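Old consoles, old carts: keeping them going at home
3 shares | 3 comments

Quick one as I'm half way through clearing the spare room. People keep asking how I keep the old games working so I've stuck it all in one place. No order to it. Skip what you know.

Carts that won't load

Don't blow in them. I know, we all did it. Breath is damp and the contacts don't like it.
Cotton bud, a drop of isopropyl, rub along the contacts, turn the bud, rub again. Grey muck comes off. Keep going till the bud stays clean. Leave to dry properly before it goes anywhere near the console.
No isopropyl? Dry bud and patience. Not nail varnish remover, it eats the plastic and you'll be sorry.
Still won't load, try the cart in a friend's machine before you bin it. Half the time it's the slot.

Sticky buttons

Usually fizzy drink. Take the back off the pad, keep the screws in an egg cup, take a photo of the insides before you lift anything out. Rubber bits in warm water with washing up liquid, shells too. NOT the circuit board. Board gets a wipe with the isopropyl and that's your lot.
Cocktail stick for the gunk round the edges. Old toothbrush for the grips.
Did a Onisus pad like this on Sunday-dinner time between courses, fine by pudding. Those have one very short screw hidden under the label, put it back in the same hole or it'll poke something.
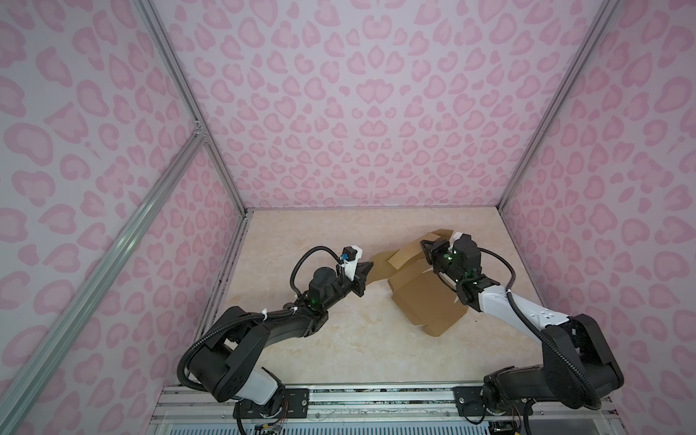

Yellowed plastic

Age and sunlight. Some people go at it with peroxide, I've had patchy results and stopped. Warm soapy cloth, move the shelf away from the window, live with it. Magic sponge is ok on scuffs but it takes the shine off so try it underneath first.

Batteries

Take them OUT. Every handheld, every remote, every light gun. I lost a lovely one to a leak over December because I'd put it away "for a week".
If they've already leaked: gloves, white vinegar on a cotton bud, dab the crust, wipe, then a bud with isopropyl, then leave it open overnight. Rust on the springs comes off with a bit of fine sandpaper, go easy.
Save batteries inside carts are another matter. They want soldering. I send mine to Yoo in town who does them while you wait.

Cables

Loose loops, velcro tie, never wound round the plug. Masking tape flag on each end with what it belongs to. Sounds fussy. Do it anyway, they're all black and they all look alike.
Power bricks especialy. Wrong brick, dead console.

Discs

Wipe from the middle out, straight lines. Soft glasses cloth. No toothpaste please, whatever your cousin says.
Cases upright like books. Stacked flat the hubs crack.
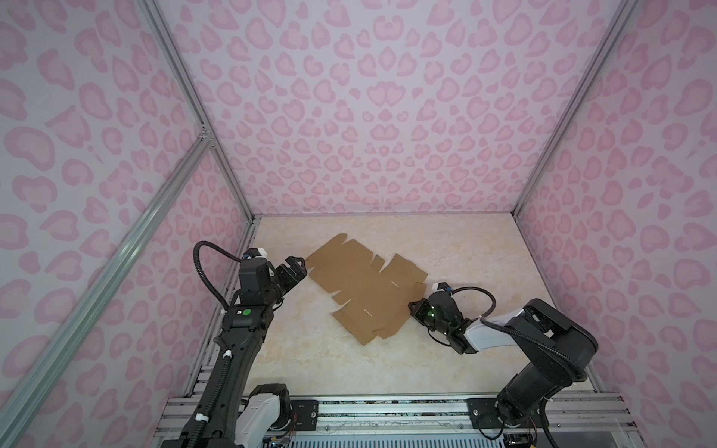
Cisstead, May 24, 2018

More bits, as a few of you wrote in after the last lot.

Ah-rin Hwang asked about the smell. That musty loft smell on manuals and boxed games. Put them in a lidded tub with an open dish of bicarb, not touching, and leave for a week or two. Change the bicarb. Cat litter works as well (clean, obviously). Don't spray anything on paper.

Boxes squashed? Don't iron them. Someone told me they ironed one. Card gets brittle and the print lifts. Put it flat under heavy books with baking paper either side and wait.

Price stickers: hairdryer on low, lift a corner with a fingernail, slow. Rush it and the top layer of print comes too. Leftover glue, dab with a rubber.

Storing a big lot. My neighbour has 3,000 games, I don't, but the same goes for 100. Not the loft, not the garage. Under the bed beats both. Silica sachets out of shoe boxes are free so save them up. I use Resitz tubs as the lids clip down all round, any clip lid will do. Write the contents on the end not the top, you'll be stacking them.

Dust: cover the console when it's off. Old pillowcase. Take it off before you switch on!! Vents clear on all sides, and never on carpet.
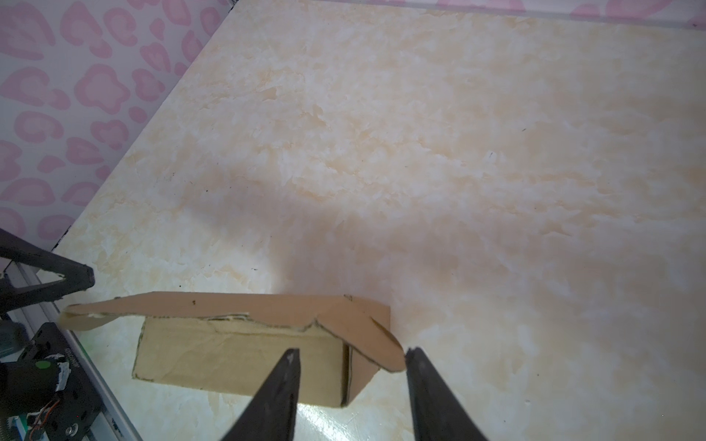 Cardboard box on its side, top flap open and torn along the edge.

Posting a console you've sold. Cart out, disc out, pads wrapped separatly so they don't knock about. Bubble wrap, then a box with room for padding all round, then tape every seam. Shake it. If you hear anything move, open it up and pad some more. Get proof of postage and keep the slip till they've said it's arrived.

Right, back to the spare room. Will do light guns and old tellies next if I get a minute.

Contact | Copyright Cisstead Home Tips | Back to top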